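Swapping the CPU in an old Dell tower

Quick one, doing this between other jobs. Same steps for most of the older black towers, latches might sit somewhere else on yours.

Shut down, pull the power cord, hold the power button 8 seconds. Lay the tower on its side, panel off. Touch bare metal on the case before you touch anything else.

Cooler next. Loosen the screws a bit at a time, corner to corner, then lift straight up. Stuck? Twist it gently, dont pry. Wipe the old paste off until you can see clean silver.

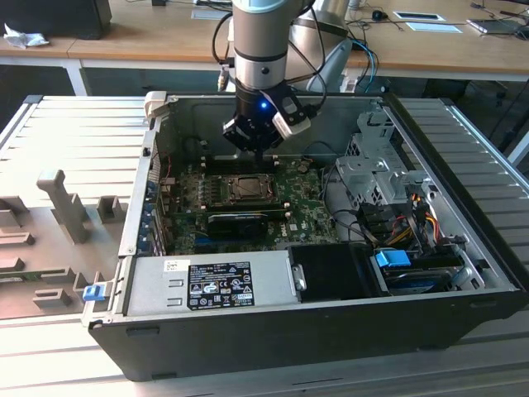 Now the retention frame. Push the lever down and out, let it swing up, flip the frame open. Lift the chip by its edges only. Graphics card can stay in, it sits low enough. Same for the drive cage, just tuck the power cables over to the side so they don't snag.

New chip: match the notches, lower it, no pushing. Frame down, lever back under the hook. Takes more force then you'd like. Small dab of paste, cooler on, fan plugged in.

First boot is slow, give it 3 minutes. Check the BIOS shows the right chip.

Dorian Texier, updated 28 April 2025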